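Table setters wanted for a tableware study in Wokley

Hi, I'm Saron Negussie and I run the home tryouts at Hirholm. We're putting together a new set of everyday dishes called Plidero, and before the colors get locked in I'd love to have people come over and set a table with them. You don't need to know a thing about design. If you've ever had to get dinner on the table while somebody asked where the forks were, you're who I'm looking for!
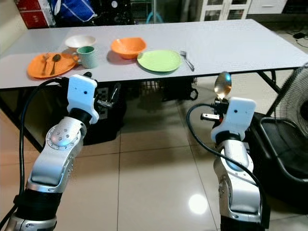

Orange, green and white pieces on the white table, with forks and spoons.

What you'd be doing: you lay places the way you would at home, eat a small lunch off them (soup and bread, usually), then clear up and tell me what bugged you. Maybe the mug handle pinches your fingers, or the bowls don't stack how you'd like. Maybe you think orange is a terrible color for a plate – my sister does, and she has told me at length. Sessions last 88 minutes and we take 4 people at a time, so it stays pretty relaxed.

I'm especially curious about the big plates. At home I pile everything on one and skip the bowl, but the last group used theirs for serving and ate out of the bowls, and now I'm wondering if we should make it a little deeper.

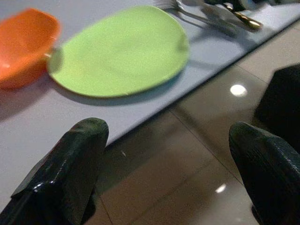

We still have 11 spots open for the May sessions. I'd like a real mix, so come if you live alone, come if you feed a big family, come if you mostly eat standing at the counter. Left-handed people, please say so when you write – I've had hardly any. You do need to be 18 or over, and let me know about food allergies ahead of time.

You'll get lunch and a gift card, plus a plate from the finished set once it's out.

To sign up, send me a note through the Hirholm contact page with "Plidero table" in the subject line, or drop a card in the box at 1555 Tilahun, ground floor. Tell me how many people you usually cook for and which time of day suits you.

Posted 21 January 2021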